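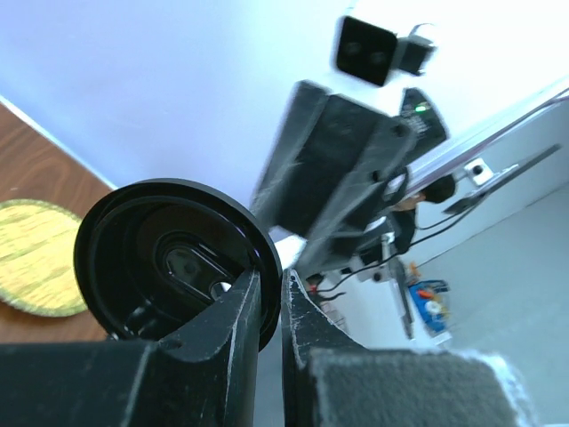 Evening, June. Spent the session on grip force and pad wear, which I have been putting off since the second arm went up. The Zurley servo reports load on a scale of 0 to 1000 with no units, so the figures below only mean anything against each other. Started at 478, the value left over from the old jaws, and worked down. The test piece was the black lid, held on edge with its rim between the two tips, because a thin rim is the worst case I can think of for these fingers. Only the tips do any work in that position. The pads lower down might as well not be fitted, and the one on the right finger has gone rough and grey with dust anyway. Both fingers are well scratched and the right one is chipped on the edge facing the gap. I had been blaming the controller for the lid rotating in the grip, but a chipped edge would do it as well.

Ran 30 closes at each setting. At 478 the rim flexed. At 300 it held, but rotated a little whenever the wrist rolled past level. Below 250 it dropped. Left it at 320 for now.

Wrist camera: exposure still too high with the wall behind. Tried locking it by hand and the lid edge came out better, though the table went dark. The Arnus driver forgets the lock on restart, so it has to go in the launch script -- not done yet.

Cable on the gripper side is too long. It trails across the view and will catch on something sooner or later. Shortened the tie at the elbow by one notch and it was no better. Needs a proper clip on the forearm, printed, with the screw holes already there. Check the spacing before drawing it, not after, as last time.

Heinonen fork of the calibration code now builds without the patch. Ran it once at 100 samples. The residual was worse than with the old version, so I kept the old file and saved the new one beside it.

To do: file the chip flat or reprint the finger, clean the pad with alcohol, order pad sheet from Ekimum (the softer grade), put the exposure lock in the script. Repeat the 320 run with the new pad before touching anything else.

Shut down at 22:40. Left arm parked high, power off at the wall.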